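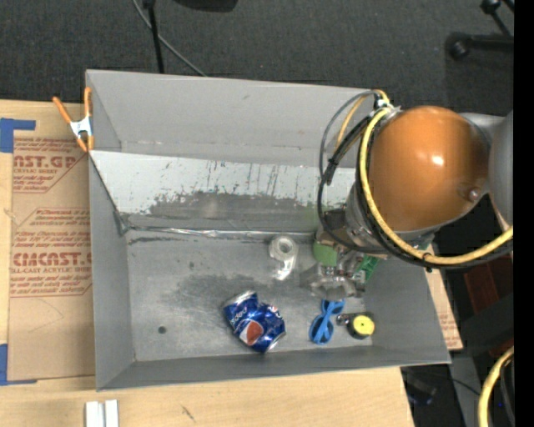

Late payment is now a greater worry to small suppliers than the loss of orders, according to Zaston, and any measure that leaves customers free to stretch their terms will do little for the firms that most need cash. The remark was made in a written response to the survey of trade credit published by the Clelutura Institute on Aug 31, 2020.

The survey covers 4,000 firms with fewer than fifty employees in manufacturing, wholesale, transport and business services. Of these, 58 per cent reported that at least one large customer had lengthened its payment terms since the spring, either by formal notice or simply by paying after the agreed date. The share was highest among firms supplying parts and packaging, and lowest among those selling mainly to public bodies.

The Institute states that trade credit has long been the largest source of short-term finance for small companies, and that it receives less attention than bank lending. When a customer delays settlement, the supplier in effect makes a loan on which it earns no interest. In ordinary times the supplier can usually pass part of that cost on, through prices or by delaying payments of its own. The report finds that this is now harder to do. Many of the firms questioned said that their own suppliers were asking for payment on delivery, so that they were squeezed from both sides.

Government-backed loans have filled part of the gap. The report is cautious about their lasting effect. Money borrowed to cover unpaid invoices must still be repaid after the invoices have been settled, and where the invoices are never settled the firm is left with a debt and nothing to set against it. Firms that had taken a loan mainly for this purpose were more likely than others to say that they had put off buying equipment or taking on staff.

The Institute makes two recommendations. The first is that large companies should be required to publish the average time they take to pay, separately for small suppliers and for all others, in a form that can be compared from one year to the next. Existing disclosures, it says, often combine payments between companies in the same group with payments to outside suppliers, and so give a flattering picture. The second is that interest on overdue invoices should be added automatically. The right to claim such interest already exists in many cases, but suppliers seldom use it for fear of losing the customer.

Zendus, which provides invoice finance, supported the first proposal and expressed doubts about the second. In its view, automatic interest would encourage large buyers to write longer terms into contracts from the outset, leaving suppliers no better off. It proposed instead an upper limit on agreed terms for contracts between large and small companies, with exceptions for seasonal trades.

The Institute considered such a limit and decided against recommending it at this stage. It argues that a single limit would be too generous in some trades, where prompt settlement is customary, and too strict in others, where goods may wait in a warehouse for months before they are sold. It adds that the evidence from countries with statutory limits is mixed — average delays have fallen in some sectors, while in others the limit has come to be treated as the normal term.

A smaller group of firms was asked about disputes. In 19 per cent of cases where payment was late, the customer had raised a query about the goods or the paperwork. Most of these queries concerned order numbers, delivery notes and similar matters, and were resolved without any change to the sum due. The report suggests that shared invoicing standards would remove many of them at modest cost, and refers to work already under way at Mbwambo, whose electronic ordering system checks the supplier's invoice against the purchase order before it is submitted. Mbwambo has said that the time allowed for raising a query should also be limited, and that a query on one line of an invoice should not hold up payment of the rest.

The report does not attempt to estimate the total amount outstanding. The Institute explains that replies on this point were incomplete, as many of the smallest firms keep no separate record of overdue sums. It also notes that the survey was conducted online and by telephone, and that firms which had ceased trading are by definition absent from the results. The true extent of the problem may therefore be greater than the replies suggest.

Comments on the two recommendations are invited from businesses, lenders and trade bodies. Responses may be submitted through the Institute's website and will be published unless the sender asks for them to be kept private. A revised version of the report, with separate tables for each sector, is due in October. The full questionnaire and a note on the method of sampling are available on request.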